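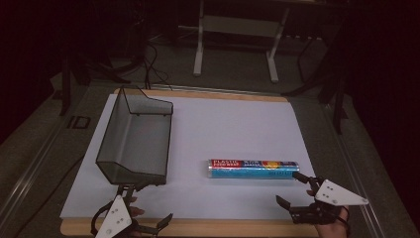

Turkholm, June

Print this page
E-mail this page

Garnine Mesh Drawer Bin

We have stocked a lot of bins, baskets and trays over the years, and the Garnine is the one that keeps going home with the people who work here. It is a plain rectangular bin, grey see-through mesh on thin black wire, and it takes on the messiest drawer in most kitchens: the one with the cling film, the foil, the freezer bags and the roll of baking paper that has lost its box.

The back stands higher than the front. That small step in the shape makes a huge difference once the bin is on a shelf or in a deep cupboard, as tall things go to the rear and you can still reach over the low end for whatever you use every day. Turn it the long way, front to back, with the low end facing you, and a box of food wrap slides in lengthways without any fuss. (Do measure your longest box first. Catering rolls are a different matter, see further down.)

And you can see through it! We can't say enough about this. Solid tubs look smart for a week and then turn into a place where half-used rolls go to be forgotten. With mesh sides you know from across the kitchen whether you're low on sandwich bags, and so does everybody else in the house, which may even lead to one of them buying some.

What we keep in ours

The one in the shop kitchen holds plastic food wrap, foil, greaseproof paper, bin liners folded flat, a bag of clothes pegs for closing packets and the good scissors. Food wrap goes in last and sits on top. At home I have one under the sink for cloths and brushes and another in the hall for hats and gloves, and I'm eyeing up the shelf with the dog's things next.

It also does very well in a workroom. A customer who sews bought 2 for pattern paper and offcuts and came back for more before the month was out.

Sizes and fit

The Garnine comes in one size. It is meant for shelves and cupboards, and it will go in a deep drawer, but the raised back means a shallow drawer won't close over it. If you want something for a shallow drawer, look at the Estrella tray, which is low all the way round and comes in the same grey.

The bin weighs 172 grams empty, so lifting the whole thing down from a high shelf is easy even when it's full of boxes. Please don't fill it with tins. The mesh is made for light, bulky things and it will sag in the middle if you treat it like a crate.

Catering rolls are too long for it. We've tried every angle, including standing them up in the tall end, and they topple out. The Handden upright holder is made for those and we have it in both black and white.

Setting it up

There's nothing to screw together. Press the floor of the bin flat with your palm and ease the corners square if they have shifted in the post. A sheet of white paper under it on the shelf is worth having: crumbs show up, you lift the bin, change the paper and you're done.

Boxes of wrap are happiest lying down with the cutting edge towards the back. If you like to tear straight from the box without taking it out, leave the space in front clear and put the bin on the shelf at waist height.

Cleaning

Shake it out over the sink or outside the back door. For sticky patches use warm water, a drop of washing-up liquid and a soft brush, going lightly over the mesh, and let it dry before you put paper or card boxes back in. Please keep it out of the dishwasher. Flour gets into the weave more than you would expect, and a dry pastry brush shifts it better than water does.

Good to know

Sold singly or in a pack of 6. The pack is the better buy if you're doing a whole larder, and you can split it with a neighbour.

They don't nest as neatly as straight-sided bins, so leave a bit of room if you're storing spares.

Grey only at present. We've asked about a white one and will put it on this page if it comes.

Stock code 2000. Quote this if you ring or write, as the Estrella tray has a very similar name on the till.

You can see the Garnine on the storage shelves in our Turkholm shop, next to the bread bins. Bring your own box of food wrap if you want to try the fit, plenty of people do.

Print this page
E-mail this page to a friend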